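List: Grutance furniture and home repair
Subject: Re: Painting flat cabinet doors gray, roller or foam brush?
Date: 2021-09-21

> I have 3 tall doors to do for the hall closet. They were white
> melamine and I want them gray. I primed one with Nerivo and it
> took fine, but the first coat on top has roller marks I can see
> from the other end of the hall. Do I sand it all off or just go
> over it? Also I want something dark for the pulls and don't
> know whether to buy or make them.

Don't sand it all off. Let it cure first. I did a set of these in April and started sanding after 2 days, and the paint rolled up under the paper like eraser crumbs. Give it a full week if you can, then go over it lightly with 320 on a block, wipe it down, and put on a thinner coat than you think you need. Mine took two thin coats after that.

The marks usually come from going back over paint that has started to set. On a tall door you have to work top to bottom in one pass and leave it alone. A foam brush won't help on anything that size. I use a short-nap roller and keep the door flat on sawhorses, even though it means taking the hinges off. 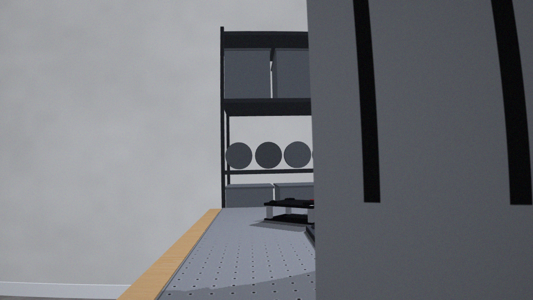 Sheen matters more than the brand. I used Clarnine in satin on the first door and every dent in the old surface showed up, so I switched to matte for the rest and never went back. A flat medium gray hides a lot, and it also lets you get away with very plain hardware. Two long black strips running down a matte gray panel, with nothing else on it, is enough contrast for me. They don't have to be the same width either – one narrow and one broad can work, as long as the ends are cut square and finish at nearly the same height.

If you make the pulls yourself, cut them from one length of bar so the finish is the same on all of them. Prime, then two coats of black, and leave them hanging overnight. Buying is quicker. Thaweesak has a plain black one, part 1373, but check the screw length before you order. The ones in the bag were too short for my doors and I had to get others.

One more thing on the primer. If a fingernail lifts it anywhere near the edge, stop and strip that door. It is 40 minutes of scraping now or the whole door again next year. If it holds, carry on.

Which roller did you use on the first coat?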